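Vumum Simulation Kit — Acceptance Checklist
Reviewer: Hauwa Oyewole
Build 215, wrist view

1. Gripper model
Pass. Two fingers, open and empty at start. Light pads and black finger bodies render cleanly.

2. Object placement
Open. The red and white rod left of the gripper appears to float — no visible support. Check the collision mesh and spawn height before sign-off.

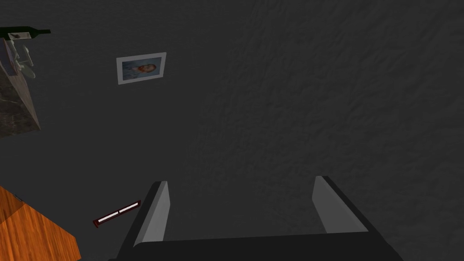 3. Lighting
Pass with comment. Dim overall, pads still easy to read.

4. Joint limits
Pass. 12 of 13 scripted poses run; the last is waived by Elias Atallah.

5. License terms
Not checked. Waiting on Tukora.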